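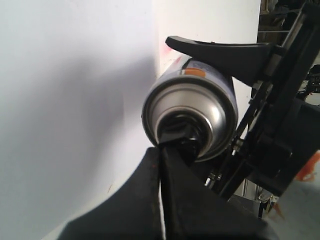
Studholm, 26/03/2022. The paint workshop Costwood will open a spray painting course for beginners in August. The course has 30 places and is meant for people who want to make posters and cards at home. The first lesson treats the can itself, from the nozzle to the domed metal base, and how to store it safely.

"Many people buy a can, use it one time and forget it in the garage," says Clementina Arruda, head of courses. "We wish to change this."

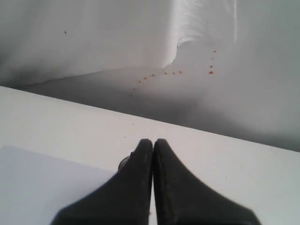 *White work table at Costwood, with a pale sheet at the corner.*

The participants will practise on paper during the whole first week. Cans with white bodies and orange marks are among those used at the tables.

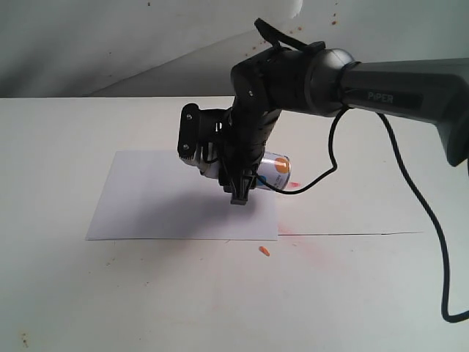
## Registration

The price is 50 euros, with paper and paint included. Please write to Américo Moreira at the Quintela office, who also answers questions from schools.

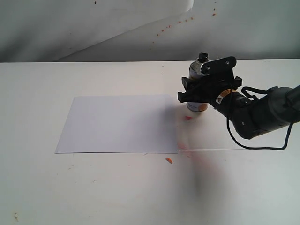 *Spray can and white paper, with a pinkish-red mist of paint on the table.*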